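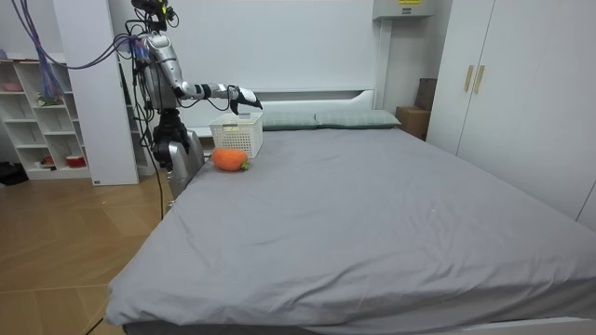
What does it do when it has finished? It waits until someone tells it that the day is over.

That was what the young woman from Brerkavach told me when I asked, and she said it so politely that I felt I had asked something private. We were standing on the stairs, in the line. The open day had begun at ten, and by a quarter past eleven the line went down from the second floor to the street door, where it was raining in the way it rains in April, with no strength but without stopping.

I had come because of the letter. Everybody in our building received the same one. It said that the company would open its practice apartment for one Wednesday, and that the neighbors were welcome to see how a machine learns to tidy a bedroom. My daughter read it to me over the telephone, although I also had it in my hand. "Go," she said. "You clean rooms for 30 years and you don't want to see this?"

I cleaned rooms at the Hotel Evangelista, which had 90 of them when I started and 100 when I left. I made the beds and I put the things that people forget into a basket, and at the end of the shift I carried the basket to the desk. It was not difficult work, but I did it well, and I still can't enter a bedroom without looking first at the corners of the sheet.

So I looked at the corners of the sheet. It was a gray sheet, on a big bed with a white headboard, and it had been put on by a person in a hurry. Two pillows leaned at the back. On the bed stood a white basket, and a soft toy carrot lay next to it, and over them the robot held its long silver arm.

"The task is toys," the young woman explained to our group. "The toys are on the bed and they should be in the basket."

"Whose toys?" asked a boy of maybe six years.

"They belong to the company."

The boy thought about this. I believe it made him sad.

A man behind me wanted to know the price. She answered that this one was not for sale, but that a smaller model, the Trivelero, would come later, and that the hand alone had been through 4000 hours of practice. The man said that for 4000 hours he could teach his brother-in-law to do it. Some people laughed. I did not laugh, because I was counting in my head how many hours I had made beds, and the number was bigger than that, and I had never before thought of it as practice.

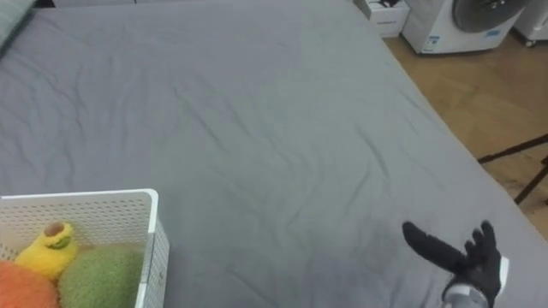 The young woman asked if somebody wanted to choose the next toy. Everybody looked at the boy, of course, but he had gone behind his father's coat. Then she looked at me.

I don't know why I said what I said. I had prepared nothing. I said, "May I fix the sheet first?"

She turned to a colleague who was sitting with a laptop on his knees. He typed something and raised his thumb. The arm went back, slowly, and she told me that I could go to the bed now, on this side please, and mind the cables.

I pulled the sheet toward me and folded the corner under, the way they taught me at the Evangelista, first the side and then the end, with the flat hand pushed deep beneath the mattress. I went over it once with my palm. It took less than a minute. When I stood up my knees made their noise, and I saw that the head of the robot was turned to the place where my hands had been.

"Is it looking?" I asked.

"It records everything in front of it," said the young woman. "We keep the recordings from today, if you don't mind."

I thought of the woman who trained me, when I was twenty-two and could not speak the language yet. She never explained. She did one bed while I watched, then she pulled it all apart again and stood by the window with her arms crossed.

"I don't mind," I said. "But this was too fast. I should do it again so it can see."

The colleague with the laptop started to say something about the schedule. There were still people on the stairs, and at noon a gentleman was expected from Starnance, who had put money in the company. The young woman lifted one finger at him and he closed his mouth.

I pulled out the corner and let it hang. The boy had come out from the coat and pushed himself to the front.

"Now," I said, to him or to the other one. "First the side."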